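Questions people keep asking me about the Pulside kit

What do I get for my money?
Two hand-held grippers, the headset mount, a sheet of printed markers and 20 hours of setup help, which you can use up over the phone. I sell it for $1,067. The headset itself is extra, and most of my buyers already own one.

Do I need a robot to get started?
Nope! You do the job with your own two hands, a gripper in each, and the recordings can go to a robot later. Plenty of folks start out that way – I did too, back in December.
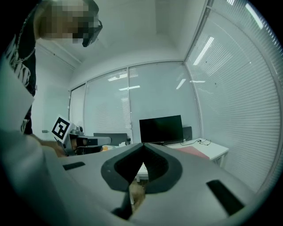 A regular office is plenty of space, by the way. You want room to swing your elbows and decent light, and that's pretty much it.

How long does it take to learn?
Give it an afternoon. Bogdan Dinu did more than 301 practice grabs before he was happy, but Bogdan is picky (he'd tell you so himself).

Can I swap the finger pads?
Yes, they come off with a small screwdriver. Spares ship from Steritz in seven days. Please don't glue them – I've had a few sent back that way and I can't fix those.

Who do I call if something breaks?
Me, or Virgil Onu at the Cudow shop. He handles repairs and returns.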